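Cell housekeeping rules: laptops and leads on benches next to arms
Integration & Safety > Shop practice

cellrat_19
Wed 27 March
I have been asked to write the bench rules for our lab area at Hasley. The area has a row of extrusion-framed workcells with one arm each, plus a conveyor station that gets used for tray handling. The arms run at reduced speed during teaching. The risk assessment covers the machine hazards and I am not reopening that. What it doesn't cover is everything people put down next to the machine.

Draft as it stands:

1. No loose cable on any surface an arm can reach.
2. Laptops stay on the bench outside the cell, lid closed when not in use.
3. Spare leads coiled and hung on the wall.
4. Nobody reaches over a cell rail while the status light is green.
5. Work surface inside the cell cleared at the end of each session.
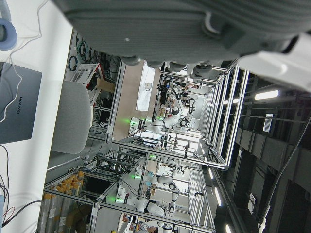

Cell row from the wrist of one arm. Laptop and leads on the near table, spares hung on the far side of the chair.

Rules 1 and 5 get the most pushback. People say small tools have to live in the cell or they lose half the session fetching them. I would like to hear what other sites write down, and what they enforce.

gantry_mo
Rule 4 needs work. A green light means whatever the integrator configured it to mean. On our cells green is "powered, no fault", and it stays green when the arm is parked. If you write "while the light is green", people will either never reach in or will ignore the rule within two weeks. Tie it to a state the operator sets: program stopped, pendant in hand, mode switch in manual.

torque_spec
Agree with gantry_mo on 4. Disagree with the OP on 1 as worded. "Can reach" is the full envelope of the arm, and on a small bench that takes in most of the furniture. Use the restricted space, as limited by your safety planes, and mark it on the table with tape. If you haven't set planes, do that before you write any bench rules.

cellrat_19
Planes are set on all the cells. The conveyor station is the one I'm less sure about, so tape goes on the list. Rule 4 will be reworded.

Iestyn Skyrme
I look after a similar room at Setance. We had 19 rules on a laminated sheet and cut them to 6 in January. Compliance went up, as far as I can judge from walk-rounds. The ones that survived concern pendants, cables, reach-in, end effectors, handover and clearing down. Everything else went into the training material.

The pendant rule may be useful for a conveyor station. If several pendants end up on one back bench, two things go wrong. Somebody picks up the wrong one, and somebody buries one under leads. Ours reads: every pendant carries the name of its arm on the face and on the cable, sits in a marked place, and has nothing on top of it or across its lead. The stop has to be reachable from where the operator stands, without leaning over the belt.

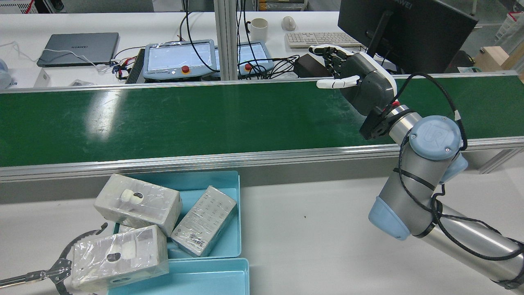

Suggested wording, conveyor station

gantry_mo
Splitting this out, as the conveyor needs its own list. Ours, lightly edited:

a. Belt stopped before anyone places or removes product by hand.
b. Trays parallel to the belt, on the marked outline.
c. Product packs face up, label readable.
d. Hand tools are returned to a fixed position, never left across a tray or on the rail.
e. An arm fitted with a multi-finger hand is treated as an arm with a gripper. Same stop distance, same reach-in rule.

Item (e) is there because people get relaxed around a hand that looks like a hand. The pinch points are smaller and there are more of them.

torque_spec
(c) is a process requirement. It has no place in a safety list. Mix the two and operators learn that some of the list is optional.

gantry_mo
It is a bench rule list, which is what was asked for. A pack lying the wrong way is what makes someone reach in to straighten it. I count that as safety.

torque_spec
Then state the hazard and leave out the label orientation. "Packs are not adjusted by hand while the arm is enabled." One line, and you can audit it.

Iestyn Skyrme
I would keep both and put them under separate headings. Our auditor from Studberg asked for exactly that.

On manual handling at the belt, the rule we argued over longest was reachers. A pistol-grip grabber keeps fingers off the belt and away from the jaws of whatever is mounted on the arm. It also gives the user the feeling of being outside the hazard while the forearm is over the table.

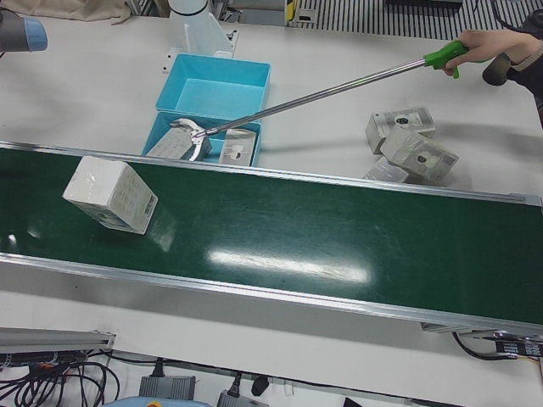

We ended up allowing them with the arm stopped, and only for light packs. The distance rule applies to the hand and sleeve. The far end of the tool doesn't count as the person. Loose cuffs are treated the same way as loose cable.

feedrate
A reacher with the arm stopped gains you nothing. If it's stopped, use your hand.

Iestyn Skyrme
Stopped is a state that can end. The reacher leaves 30 cm between the fingers and the tray if it does. That figure is our own, measured from the tool we buy. Check yours.

feedrate
Fair, but then I'd want it written as a second measure, so it doesn't get read as permission to skip the stop.

cellrat_19
Noted, and I'll use that wording. Current plan: a cell list and a conveyor list, safety and process under separate headings, tape on the tables, pendants labeled on the face and the lead. Rule 5 stays. Tools that have to live in the cell get a tray fixed outside the planes.

Still open: who signs off at handover. Our Gál procedure says the outgoing operator, and I think it should be the incoming one.

gantry_mo
Incoming. The outgoing operator already believes it's tidy.

torque_spec
Both. It takes nearly no time and you get two names on the sheet.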